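Trutgate Forum > Cell Safety and Practice > Handover of cables between two arms

Solomiia Skoryk
Oct 14, 2024
The draft practice note for bimanual cable work is open for comment. Clause 3 would limit arm speed to 80 mm per second whenever both grippers are within 100 mm of the same cable. Members are asked to respond before December.

josix_ops
Our site supports the limit. We request that it also apply during operator resets.

Kwok-wai Chung
I must disagree with Clause 3 as written. A fixed distance does not account for slack. We have logged 800 handovers at Bastos, and the faults concerned grip position, seldom speed. The note should require that the first arm hold the connector and that the second approach with its gripper open.

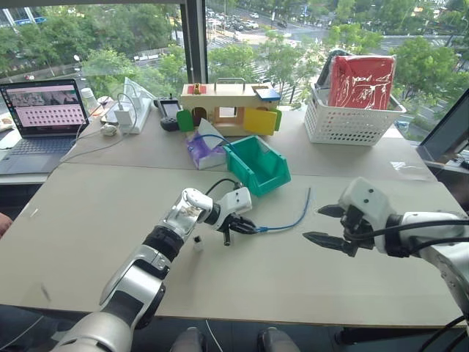 emov_lab
Grip position is already covered in Clause 5. Removing the speed limit would leave new sites with no number to audit against.

Kwok-wai Chung
Then the two clauses should be merged. I will submit wording.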